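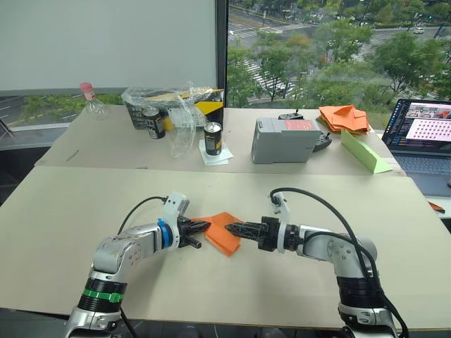
Progress report to the Prusolitz fund, June
Prepared by Sadao Iwasaki, Plarkport workshop

Work in this period was on the folding strand. We kept to one colour, orange, for the main set and finished 29 folded pieces against a target of 60. Another 23 are cut and creased but still need their last fold. Four were set aside as the corners did not meet.

The front table is now kept for folding only. Everything else goes on the table behind it, by the window. That table still collects drinks, packaging and cases, and I have asked for a shelf from Arai to take them.
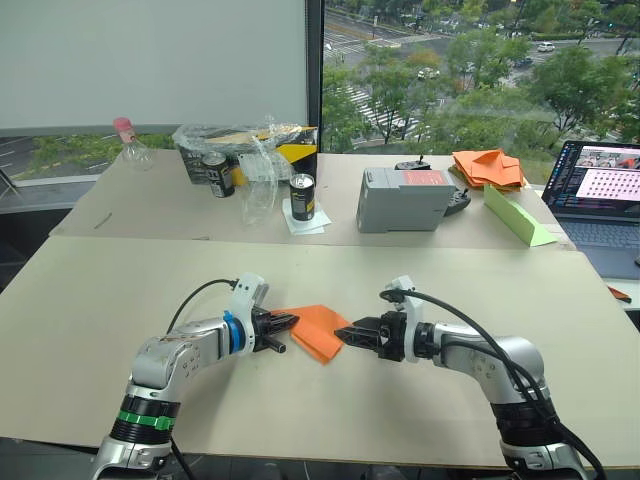
Folding table in front, with the orange stack and a light green piece on the table behind.

Spending is within the grant. The Staritine order for more sheets went in late and we have not had a delivery date. If it slips, the remaining pieces will move into the next period. I will send the revised timetable with the invoices.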